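Wultent moves twelve packers to gripper work as table-setting robots are trained

News | November 2022

Wultent, which prepares furnished rooms and display tables for short-stay rentals, has moved part of its staging crew off the floor and into a training room, where they teach robot arms to do the small jobs they used to do themselves.

The change began in August and was made permanent this week. Of the 139 people employed at the site, 137 have kept the same contract and pay grade. The other two retired. Twelve members of the staging crew now spend at least half of each shift with hand-held grippers, tidying and setting out tables over and over while the movements are recorded. The recordings go to Curnov, the software firm that supplies the arms.

The jobs are ordinary ones: putting flowers in a vase, straightening a packet of wipes, clearing a phone or a box off a tabletop, wiping up after. Wultent's crews do this in hundreds of rooms a week, and the company has had trouble filling the early shift for two years.

"We had 5 openings on mornings all through the spring and got two applicants," said Raili Juntunen, the site manager. "One of them didn't come back after lunch."

A worker in the training room picks up a gripper in each hand, does the task with those instead of with fingers, puts everything back out of order and starts again. A full shift on the grippers is set at 300 runs across the crew. Runs with a dropped item are kept, but they are tagged and don't go toward the number.
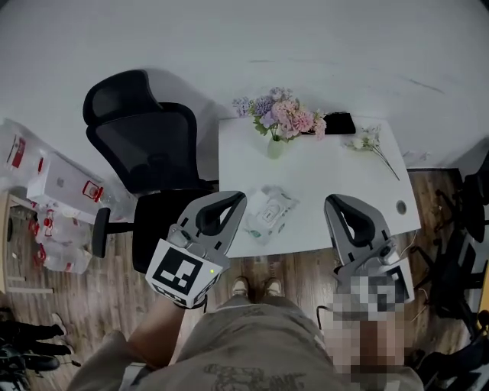 Will the people doing the recording lose their jobs once the arms can set a table? Wultent has signed an agreement that rules out layoffs in the staging crew for two years, and after that there is no promise either way.

The agreement was negotiated by Tshepo Chauke, the crew's shop steward. It says that hours on the grippers are paid at the same rate as hours on the floor, that anyone can ask to go back to floor work with a week's notice, and that recordings can't be used to rate how fast a person works. The last point took the longest to settle.

"The recordings have times on them, so you could work out who is quick and who is slow in an afternoon," Chauke said. "People wanted that written down before they picked up anything."

Chauke spent his first month in the training room himself and has since gone back to the floor. He said the work is lighter than carrying linen up stairs but harder on the forearms, and that standing at one low table all day makes the neck stiff. Breaks were set at every 50 minutes after several people reported sore wrists in the first weeks. The tables are still the original ones. Taller ones have been ordered.

Others have asked to stay. Efe Ogunleye worked floors for six years and now runs the task list, deciding each morning which objects go out and in what order. She was given a new job title in October and a raise that goes with it.

"At first I was told what to put on the table by someone who had never set one," Ogunleye said. "They had all the stems cut the same length. Flowers don't come like that, even the fake ones. So I started writing my own list and they started using it."

Her list now includes things that are awkward to hold, such as thin plastic packets that fold when they are squeezed and single stems that roll. She said stems take the longest to learn, for people and for the arms. New people on the grippers tend to grab too hard - they can't feel how much pressure they are putting on - and it takes most of a week before the motion looks normal.

The arms themselves are in use at one location, a block of rental rooms on Rahimi Street, where two units reset side tables and desks between guests. A person still goes into every room. The arms don't make beds, clean bathrooms or open windows, and they stop and call for help when they meet something they haven't handled before. Vilho Seppälä, who supervises that building, said this happened a good deal in the first weeks and happens less now, though he would not give a figure.

His crew used to work in pairs. Now one person takes the room and an arm takes the tables, and several workers have said they miss having someone to talk to. Seppälä has put back one paired shift, on Saturdays, when the rooms turn over fastest.

"The quiet was the complaint I didn't expect," he said. "We had planned for people being worried about money."

Curnov's project lead, Ferenc Kerekes, said the firm prefers recordings made by people who have done the job for a living. Earlier sets were made by office staff and had to be thrown out. "They set a table like somebody moving house," he said. He expects recording at Wultent to go on through next summer, with new objects added every few weeks.

Kerekes said the recordings belong to Wultent and Curnov jointly. Workers are not paid anything further if the software is sold to another company. Chauke has asked for that to be discussed when the agreement comes up for review, and Juntunen said the company is willing to talk about it but has made no offer.

A second group is due to start in the training room after the new year. Six places are open, and nine people have put their names down. Juntunen said places will go by length of service, except that one is being held for a worker coming back from a shoulder injury who can't yet do floor shifts.

Training for the new group will take four days, up from two. The added time covers stretching, how to set down the grippers without straining the wrist, and how to flag a bad run. Ogunleye will teach most of it.

Wultent is also looking at a second building for the arms, the Drastach block, which has larger rooms and an elevator that the units can fit into. A decision has been put off until the tables at Rahimi Street can be reset for a full month without a supervisor on the same floor. So far the longest stretch is nine days.

Staff with questions about transfers or the review can speak to the site office or to their steward. The text of the agreement is posted in the break room by the time clock, and printed copies can be picked up at the front desk.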